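Weekend Counter Help Wanted, Deltholm Bakery 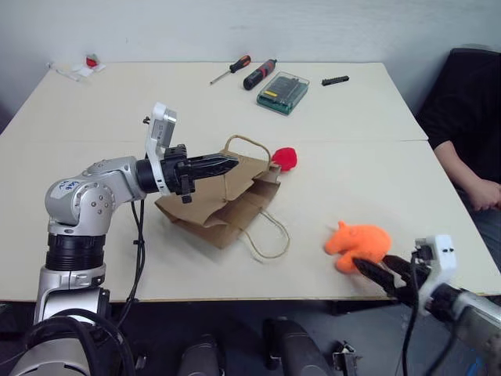 We are looking for a part-time counter person for our shop on Geraghty Street. The job is 17 hours a week, Saturdays and Sundays, with an extra weekday shift in September when the students come back.

You will serve customers, pack orders, run the register and wipe down at closing. Some lifting, up to 55 pounds. Experience is nice to have but we will train you. Spanish is a plus.

Pay is hourly plus a share of tips. Staff take home bread at the end of each shift.

To apply, stop by before noon and ask for Encarnación Tejada, or leave a resume at the counter. Applications close Saturday, February 15, 2020.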